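Ramp and Cabin Crew Openings at Kassab Regional

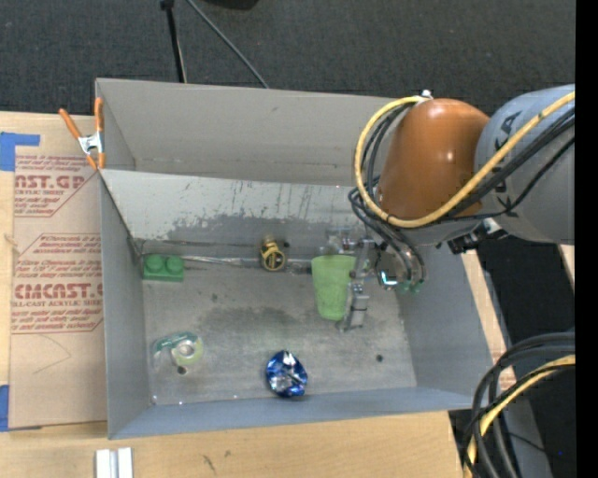
Setareh Nikzad

Kassab Regional is hiring for its Grendeck base ahead of the summer schedule. We have 3 openings for ramp agents and a larger intake of cabin crew, all starting in April. Both jobs are covered by the current union agreement.

Ramp agents load and unload bags, guide aircraft to the stand and help with deicing in winter. Shifts start as early as 4:30 a.m. You must be able to work outdoors in all weather and hold a valid driver's license.

Cabin crew fly short routes between Grendeck and Ilis, with overnight stays twice a month on average. Training lasts six weeks and is paid at the full hourly rate. You need a high school diploma, a passport and the right to work at both ends of the route. Airline experience is welcome — it is not required.

New hires in both groups get a $400 uniform allowance and standby travel after six months. Schedules are posted two weeks ahead, and shift swaps go through the crew desk.

To apply, send a resume and a short cover letter to Hussam Haddad in the hiring office, Room 152, Grendeck terminal. Put the job title on the envelope. Interviews are held at the terminal, and we reply to every applicant.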